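About Nidasent

Nidasent is a tissue and eye recovery coordination service. We work between hospitals, recovery teams and processing banks, and our job is to move information and recovered tissue from one to the next within the time limits each party has set. We do not process tissue, and we do not allocate organs.

The company was started by Hashini Chowdhury, a former recovery technician, who remains its director. It began as an after-hours telephone line covering the Boateng district, where three hospitals shared one recovery team and had no common way to report a death after 7 p.m. The line is still open and still answered by a person. We now cover 16 hospitals from offices in Desen and Erkow.

What we do

Referral intake. A hospital calls when a patient has died or when death is expected. The coordinator on duty opens a case, records the time of the call and the basic medical details, and checks them against the exclusion criteria supplied by each receiving bank. If every bank would decline, the hospital is told during that first call and the case is closed.

Family contact. If the case stays open, a coordinator trained in authorization calls the next of kin. Where the person had already registered a decision, the call explains what happens next and collects the medical and social history. The interview takes 30 minutes in most cases and can be paused and picked up later. An interpreter can be added to the line.

Dispatch and transport. Once authorization is on file, we dispatch the recovery team, reserve a room with the hospital, and book the courier. Each container has its own case number and a seal number. Both are read back at handoff, and a mismatch stops the shipment until it has been resolved in writing.
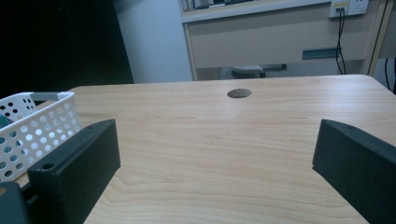
Training for new coordinators and recovery assistants takes place at the Erkow office and runs for seven weeks. The first two weeks cover intake and documentation, and trainees do not take live calls during that period. Packing practice starts in week three. It is done on a plain table with a light-colored wooden top, using empty containers and blank labels, and a trainee clears the surface to bare wood before the next case is set out. Label errors are more likely when paperwork from two cases is on the same table, and the one-case rule applies in exactly the same form on the job. Trainees are signed off by two senior coordinators, one of whom must not have taught them.

Records and quality

Our case system holds records for more than 3000 referrals. Each record keeps the original entries along with any correction, the time of the correction, and the initials of the person who made it. Entries are not deleted. Closed cases are sampled every month, and hospitals receive a summary of their own referrals: how many were made, how many were made on time, and why any were declined.

An annual review is held in April. It covers late referrals, transport delays, seal mismatches and complaints. Procedures changed as a result take effect after staff have read and signed the new version — until then the old one stands.

Families

Families may ask us at any time what was recovered and whether it was placed. We answer by letter or by phone, whichever they prefer. We pass correspondence between families and recipients through the receiving bank, with names removed unless both sides have agreed in writing to share them. Some families want no further contact, and that choice is marked on the case.

Funding

Nidasent is paid by service agreement with the receiving banks and hospitals. Fees are set per year and do not depend on the number of authorizations obtained. Families are never billed.

Offices

Desen: intake, family services, records
Erkow: dispatch, training, quality

The referral line is staffed day and night. General questions are answered from the Desen office between 8 a.m. and 5 p.m.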